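Lunch robots still slow on the easy stuff, Vurkico trial finds

2/23/21

Can a machine make you a sandwich yet? Sort of. Not fast.

Vurkico, the kitchen automation startup, put out first numbers today from its trial of a one-armed helper meant for break rooms and small delis. 1,400 tries so far at basic food chores. Picking up a slice of bread, setting it down flat, moving it to a plate. Simple stuff for a person. The arm needs up to 34 seconds a slice, and it squashes some of them.

Bread is the hard part, the company says. Soft, light, tears easy. Grip it too hard and you get a dent, too light and it slides right out. Cans and boxes went much better, no surprise their. 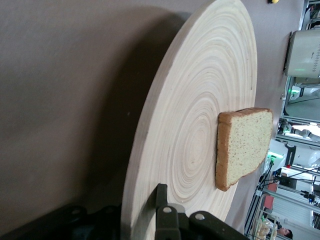 A slice of bread on a round wooden cutting board, with the black gripper well below it.

The software comes from Lultia, which has been working on warehouse picking up to now. Kitchens are messier. Shadows on the table throw it off, so does a board that got bumped a few inches. Lultia says an update is coming in June, mostly for finding the edges of flat things.

Boonyarit, a lunch chain with 18 stores, has signed on to test the arm in 4 of them. Toast and bread prep only. No knives, no hot pans. Staff will stay on the line the whole time and the chain says no jobs are being cut.

Rival Mellitov is going after dishes and shelf stocking instead, and hasnt shared any test results.

No price yet from Vurkico. The company wants the time per slice down by a lot befor it talks about selling anything. Wiping the counter afterward is not on the list.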